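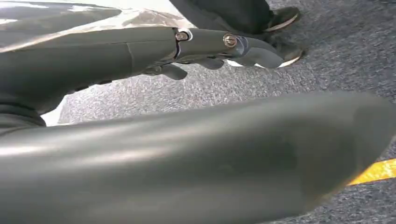

How much water can a school garden save by mulching its beds?
In the Coughlan plot, mulched beds needed 200 gallons less over the season than bare beds of the same size.

Coduditz School Garden Study
Final report, 30 July 2024

1. Purpose
The study compared water use in 2 groups of vegetable beds. One group was covered with straw in spring, and the other was left bare. Both were planted with beans and squash from the same seed order.

2. Method
Each group was watered by hose through a separate meter. Soil was checked by hand at finger depth every morning, and water was given only when it felt dry. Readings were entered in the garden log.

3. Results
The bare beds used 700 gallons and the mulched beds used 500. Bean yield was similar in both groups. Squash in the mulched beds had more slug damage, mainly near the Galtar Street fence.

4. Limits
The fence side receives afternoon shade, which may have lowered the readings there. Rainfall was not recorded until the third week.

5. Further work
A winter cover crop will be sown before December.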